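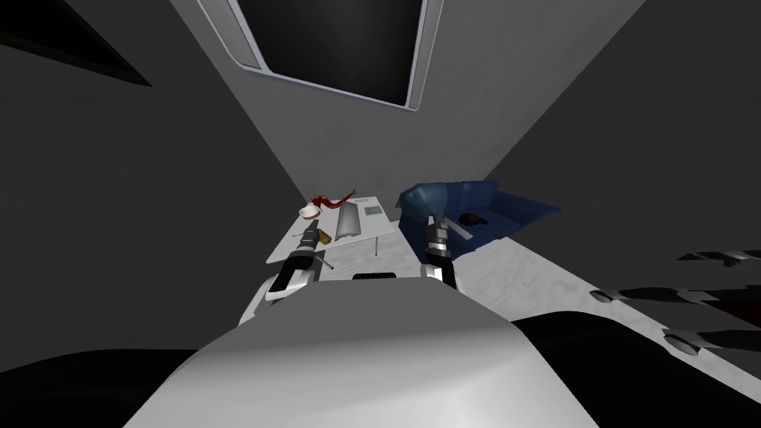 Teaching the two-armed robot in Kallus: your questions

Do I need to know how to code?
Nope! I couldn't write a line when I started at Purngate. You move the arms by remote control, the robot records what you did, and that recording is one demo. If you can park a car, you'll be fine.

Why start in simulation?
You can drop things all day long and reset with one key. My first 100 demos were pretty awful (I kept bumping the table), and I'd hate to have done that to the real arms in Kerwood.

I can only see the robot from above. Can I change that?
Yes, press V. I'd stick with the overhead view for your first session, though — you get both grippers at once, and the bowl on the table is easy to keep track of.

Do I have to use both arms?
Depends on the task sheet. For table tasks I mostly drive the left arm and park the right one over by the blue thing on the floor. Just don't let go of the right controller, or the recording stops.

How many demos does a task need?
Our biggest set so far has 1,279. Small tasks get by on 61, and I wouldn't go lower.

I fumbled a grasp. Should I delete the demo?
Keep it if you recovered! Those are really useful. Delete it if you gave up halfway, and hit R to start over.

Can I use my own objects?
Sure, under 3,000 faces each please, or everything slows to a crawl. Upload them from the Objects tab.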